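I have been trying to learn to swim properly since August and I think it's time I wrote some of it down, mostly so that I can stop telling people at work about it.

Some background. I could always swim a bit, in the way most people who grew up with a school pool can swim a bit. Head up, legs somewhere behind me, one length and then a long chat at the wall. My school badge said 25 metres and I'm fairly sure the teacher was being kind. After that I did about two decades of holiday swimming, where you walk in up to your ribs, say "ooh" and float around until lunch.

Then Ottilie got married by a lake. Lovely day, lovely food, and on the morning after half the guests swam out to a wooden platform and lay on it like seals, and I stayed on the bank holding everybody's towels. They were gone for ages! I could hear them laughing. I ate a whole bag of somebody else's crisps and decided I was going to sort it out.

So: adult improvers, Thursday evenings, Plirkthorpe baths. If you don't know Plirkthorpe baths, it's the old one behind the bus depot with the green tiles and the changing cubicles where the door stops at your knees. The lockers take a pound and sometimes give it back. There's a newer pool across town with a flume, but it's twice the price and the improvers' class there is at half past six in the morning, and I know my limits.

**The class**

Our teacher is Visitación Carretero and she is wonderful and slightly frightening. She walks up and down the side in a big fleece (it's about a thousand degrees in there, I don't know how she does it) and she can see what your feet are doing from the far end. In week one she asked us all to swim a length however we liked. I did my best front crawl and when I got to the end she crouched down and said, very gently, "And when do you breathe?"

Reader, I did not. I was holding my breath for as much of the length as I could manage and then switching to a sort of panicked breaststroke for the rest. I had thought this was what front crawl was. I thought everyone was just better at holding it.

We spent the next three weeks blowing bubbles. I mean it, grown adults, hanging on to the rail with our faces in, humming. You breathe out the whole time you're under, a steady trickle, and then when you turn your head there's room for the new air to go in. I'd been turning my head and trying to breathe out and in at once, which explains the amount of Plirkthorpe I had swallowed.

If you take one thing from this post, take the humming. Ho-yin, who shares my lane and is much faster than me, hums actual tunes. I can't do that, I lose track of where I am and hit the rope.

**Things I have bought**

Goggles, three pairs. The first ones were from the machine in the foyer and leaked straight away. The second pair were very expensive and gave me rings round my eyes until the following lunchtime. The third pair are children's ones, age eight and up, and they're perfect. I have a narrow face, apparently.

A swimming hat. Silicone, not the rubbery kind, which took out a good handful of my hair on its one and only outing. Put a bit of conditioner on first and it slides on fine.

A nose clip, which I wore once. I couldn't hum in it. It's in the drawer with the egg slicer.

A pull buoy, that figure-of-eight lump of foam you hold between your thighs so your legs float. I love it. I love it so much that Visitación has banned me from using it for more than two lengths at a time, as I was apparently getting "dependent".

**How it's going**

Slowly! For a long while I couldn't do two lengths in a row and then one evening in the rain, with hardly anyone there, I did four. I didn't do anything differently that I know of. I got to the wall and didn't feel like stopping, so I went back, and then did it again. I was so pleased that I told the lifeguard, who was about seventeen and said "nice one".

My best so far is 24 lengths, with a rest at the halfway mark to fiddle with my goggles. The goal is 1,000 metres without stopping, which in our pool is 40 lengths, so I'm well over half way if you ignore the rest. I'm ignoring the rest.

What I still can't do is breathe on my left. On the right I'm practically an otter. On the left my whole body rolls over like a dropped tray, and I come up facing the ceiling. Visitación has me doing a drill with one arm out in front and the other by my side, six kicks and then switch, and I go so slowly that I'm sure I've been backwards at points. The kicking is a whole other matter. My ankles don't bend. She has told me to sit on my heels while I watch telly and I have been doing that, with a cushion, and complaining.

The other thing is hunger. I had no idea! I come out of there at nine at night and could eat the bus. At the moment it's cheese on toast with a lot of brown sauce, eaten standing up with my coat still on, and then I'm asleep before ten. Thursday is the best night's sleep I get all week.

Ottilie says the platform is still there and we're all invited back in the summer. She also says the water is 'fresh', and I've known her long enough to be worried by that. Does anyone have a wetsuit they'd recommend for someone short? I tried on a borrowed one and got it as far as my knees before I had to lie down on the landing.

I'll report back when I crack the left side. Bye for now!
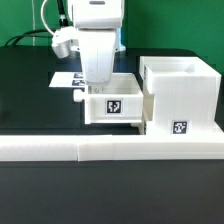
*White arm over the open drawer, green wall behind.*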